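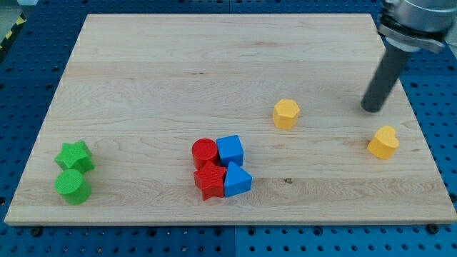
Re: [gernum-wood] Maple board and painted blocks, what to put on them?

From: Renata Bravo
To: gernum-wood list

Dear Nicanor, dear all,

Thank you for the long message. I answer inside the text and I cut what I do not answer. Excuse my English if some words for finishes are not the correct ones. In my workshop we say them differently.

On January evening, Nicanor Vallejo wrote:

> I have a butcher-block top which is too big for my kitchen and I want
> to use it as a play and sorting board for the children in Sumham.
> It is birch, I believe. Do I need to fill the seams? And must it be
> lacquered? The man at Siddiqui told me lacquer, two coats, and do not
> discuss.

First, please check if it is birch. Mine is maple, and at a distance people often confuse the two. You can see on my board how quiet the grain is, only faint lines and a few darker streaks, with the color between cream and honey. There is also a small dark knot in the wood toward the front, to the right. I would not reject a board for this. If a knot is tight and you cannot move it with a fingernail, leave it.

About the seams: I do not fill them. A few of them are visible where the planks are joined, but the finger should pass over without feeling a step. If you feel a step, scrape it flat. Filler in a seam becomes dirty with time and then you see a gray line for the rest of its life.

Lacquer I do not like for this use. When a block falls on it with the corner, you get a white mark, and to repair one mark you must sand the complete surface. I use the board oil from Oteo, which I buy here in the 2 liter can -- too much for one person, so perhaps you can share with somebody. Thin coat, wait 40 minutes, wipe everything, and then wipe again when you think it is finished. I leave the board seven days before I put anything colored on it.

> The blocks are the second problem. I have the shapes in four colors
> and I do not know if I paint or stain them. With paint the edges of
> the star become round and ugly.

The star is difficult with any method. The points take too much paint and the inner corners take nothing. I thin the first coat, nearly half water, and I brush from the inner corners outward. On my green star the top face has still some texture and I decided to keep it. For small hands it is good to have something to feel. The heart has the same problem in the notch at the top, so do that part first and the round sides after. The hexagon is the easy one, give it to a child.

For the colors, I stay with green, red, blue and yellow. All four are easy to see on pale wood. Yellow is the one to test before, on an offcut, because after oiling the board becomes warmer in color and a light lemon yellow can disappear on it. I take a stronger yellow for this reason.

> Where do you put the board when it is in use? My table is narrow.

Mine lies on the blue table with the holes, and the blue shows on all sides. I recommend that you also keep a border, even a small one. If the board goes over the edge of the table, somebody will lean on it with the elbow.

> One more thing, do you keep the same colors together or do you mix?

When we begin I put same color near same color, for example the greens together on the left. Later the children make their own order and I do not correct it.

I have one question in return, for you or for others on the list. Has anyone tried to oil over water-based paint? I did it on one block only, and the red came off a little on the cloth. Perhaps I did not wait enough, or perhaps it is the paint. If you write, please tell the name of the paint and how long it dried.

Kind regards,
Renata Bravo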